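3.2 Setting the board straight

Household surveys rarely ask how people square a flat thing on a table, perhaps fearing the answer. Our Evham diary study gathered 145 entries on the matter, most of them defensive.
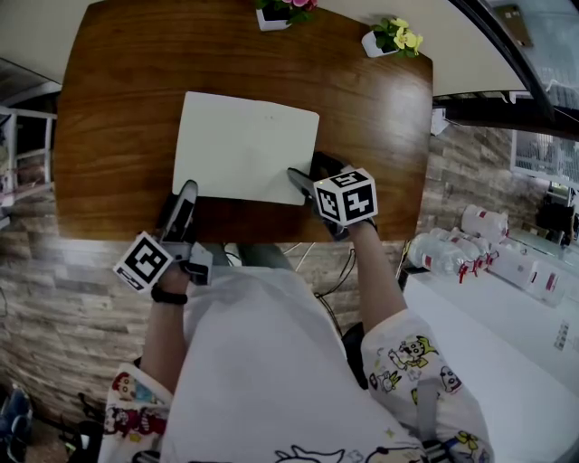 Straightness is always judged against something. Diarists named table edges, grout lines and, once, a sleeping cat. On a reddish-brown table with a white board lying at an angle (Figure 4), the flower pots along the far side offer a rival line – and a prettier one.

Corners attracted most of the fussing, and most of the prose.
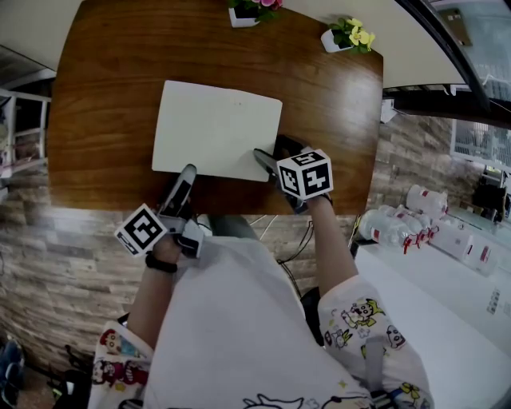

Figure 4. White board on the table, two moments.

One diarist from Truvness objected that a board is straight once everybody has stopped looking at it. We coded this as "other".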